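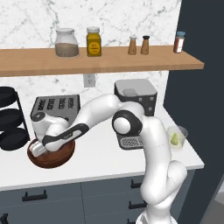 Visit report: Trondeder simulation lab, June

The morning session covered one fault, and most of my notes are about it. Ainhoa Cabello runs the manipulation tests at Trondeder. Emiliano Carrasco maintains the simulator, which the group calls Odari.

The task is a bowl pick in a rendered kitchen. The arm reaches over the counter, lowers the parallel gripper into a wooden bowl, closes on the rim and lifts. A policy trained on this task had passed in simulation and was then moved to the hardware cell, named Tanero. On the first day there it tripped the force limit on 20 lifts and cracked one bowl. The cell stopped correctly each time.

Cabello went through the logs with us. In simulation the fingers were pressing well past the point where a real rim would have pushed back. The contact model for the bowl had been given a stiffness value meant for a soft object, so the solver let the fingertips sink into the wall and reported a low force. The policy learned that pressing hard was free.

Carrasco then reran the stored episodes with the corrected value. Of 1626 episodes marked as successes, 380 went over the force limit that Tanero uses. The success check had looked only at the height of the bowl at the end of the run. Force was recorded but never tested.

Three changes have been made. Peak fingertip force is now part of the success check. Any asset with a stiffness outside the normal range for its class is rejected at load time. The hardware cell starts each new policy at reduced speed for its first 88 lifts, with a person at the stop button.

I asked whether the other assets had been checked. The bowls and cups have been. The pans have not, and the Urrutia set, which came from an outside supplier, is still waiting for review. Cabello does not allow policies trained on that set into the cell.

After lunch we saw Tanero itself, running at reduced speed behind the fence. The cracked bowl is kept on a shelf by the door with the episode number written on tape.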